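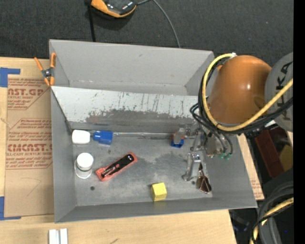

The new slot from Zevus is called Ponumport, and it takes the player to a small harbor town where every ship brings something strange. We spoke with the lead designer of the game shortly before the release on 24th July. The conversation took place by telephone and was later shortened a little.

The designer told us that the first version was made in January and had a completely different theme. "It was a game about trains," she said. "The mathematics was good, but the trains were boring to look at. One of our artists made a drawing of a harbor for another project, and we all wanted to play in that place."

Ponumport has five reels and 18 fixed paylines. I asked why the number is so unusual, when most players are used to 10 or 20. She laughed. "We had 20. Two of them were crossing the reels in a way that testers could not follow with the eye. They won and did not understand why. So we removed these two and calculated everything again, which took much longer than I promised to my boss."

The free spins start when three lighthouse symbols land anywhere. During this round the fog covers some positions, and when it goes away, all of them show the same symbol. The highest possible win is 2,386 times the bet. "I know that other studios offer more," she said. "But a very high number makes the normal game dry, and people sit a long time with nothing. I prefer that the small wins come often enough."

The music was recorded by a small studio, Halliday, with accordion and a real ship bell. There are 19 short melodies, and the game chooses between them depending on the last spins. She is proud of this part, although she admits that many people play without sound. "My own mother does it," she said.

About the next project she did not want to say much. It has the working title Zirkon, it will use six reels, and the bonus round is still changing every week. "Yesterday it was a mine, today it is again something else," she said. Ponumport can be tried in demo mode first, and she recommends to do so.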